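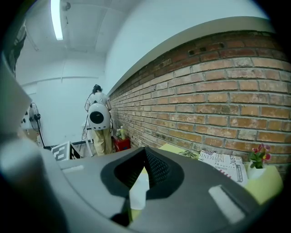

By Stellan Lindholm
Opinion | Methods | January

The usual way to report a manipulation policy trained on hand-held gripper data is a single success rate. The policy was run 100 times, it completed the task in so many of them, and the number goes in the abstract. I have written abstracts like that and will probably write more. My complaint is with what the number is allowed to stand for.

Hand-held collection has one large advantage over teleoperation. A person can carry the tool into a room, do the task at close to normal speed, and walk out with usable demonstrations. The wrist camera sees what the robot's wrist camera will see later, more or less. In the view at the head of this page the gripper body takes up the lower half of the picture, and the rest goes to brick wall, a fan, a potted plant, a second person at the far end of the room and a sheet with NOVECENTO printed on it. The policy gets all of that. A marker board is in view too, just above the housing on the left.

The argument for this kind of clutter is that it makes the policy robust. Vary the background enough and the network learns to ignore it. I think the argument is correct, but it is tested badly. At Hovland we trained two policies on the same task, placing a cup on a saucer. Each used 100 demonstrations. The first set was recorded in one room in Pestby. The second was split evenly between that room and another one in Hustden. Evaluated in Pestby, the two policies could not be told apart. Evaluated in a room neither had seen, the single-room policy failed mostly during the approach, before contact. The two-room policy failed mostly at release.

A success rate flattens those two failures into one. They call for different remedies. An approach failure points at the visual encoder and the spread of the collection sites. A release failure points at timing, finger width calibration, or the lag between the recorded jaw position and the commanded one. A reader who sees only the final rate will conclude that more rooms help, and will go collect in more rooms. For the second policy I doubt that is the best use of the next month.

My proposal is modest. Report failures by phase, and report the room as a variable with its own column. Phase labels are cheap. Approach, contact, transport and release cover most tabletop tasks, and one annotator can mark a full evaluation in an afternoon. We used Tresilar, our in-house labeling script, but a spreadsheet would do.

Arvid Forsberg, who ran the Pestby sessions, objects that phase labels are subjective at the boundaries. He is right about contact. A finger that brushes the handle and slides off can be scored as a late approach failure or an early contact failure, and he and I split on several of these. I would still take a label with known disagreement over no label. Publish the disagreement next to the table and let the reader discount it.

A second objection is that room is a poor variable. It bundles lighting, wall texture, table height, the objects lying nearby and whoever happens to be standing in the background. This is a fair point and I have no full answer. Controlled studies that change one factor at a time are better science, and they are also slow. Most groups will not run them. Naming the room is the minimum -- it at least tells the reader that training and evaluation shared a wall.

That last condition is more common than it should be. In a good deal of the work I am asked to review, evaluation takes place on the table where the data was collected, with the objects moved a little. The text calls this generalization to novel configurations, which is accurate in a narrow sense. The pose is novel. The background, which fills a large part of every wrist image, is the same one the encoder was trained on.

Reviewers could fix part of this without any new benchmark. Ask where the demonstrations were recorded, ask where the trials were run, and ask at which phase the failed trials ended. If the authors kept their evaluation video, the answers take a day to assemble -- if they did not, that belongs in the limitations section.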